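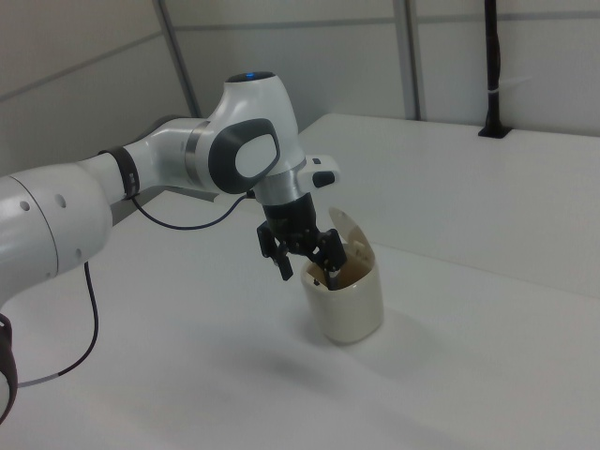
4. Setting up match day entry at Driltummont Park

Use this section when you are opening the ground for a home fixture. It covers the turnstiles, the visiting supporters' gate and the attendance count. Floodlights are in section 5.

4.1 Before the gates open

1. Log in to the Vendier console in the Donnelly Stand office. Use the match day account, not your own.
2. Select the fixture from the list and check the kick-off time against the league sheet.
3. Set the capacity limit to 3,664. For youth and reserve games, leave the east terrace closed and use the lower limit printed on the fixture card.
4. Load the season ticket file. It takes about five minutes. Don't open another window on the console while it loads.
5. Walk to each turnstile and scan the test card. The light should turn green and the arm should release once.

Note: Turnstile 28 is the accessible entrance. It has a swing gate and releases for longer than the others.

4.2 Visiting supporters

1. Unlock the Emurley Road gate from the inside.
2. On the console, choose Visitors, then Open Block.
3. Enter the number of tickets sent to the visiting club. The block holds 116. If more have been sold, ring Jarrah McKinnon before you go any further.

Caution: Keep the dividing fence locked while either set of supporters is in the ground.

4.3 Closing the count

1. At half-time, press Hold Count and write the figure in the gate book.
2. Leave the turnstiles in exit mode until the stands are clear.
3. Print the attendance slip and take it to the announcer.

If the printer is out of paper, copy the figure by hand and sign it. Spare rolls are in the bottom drawer.

Driltummont Park Ground Operations | Contact the ground office | Copyright Driltummont Football Club | Back to top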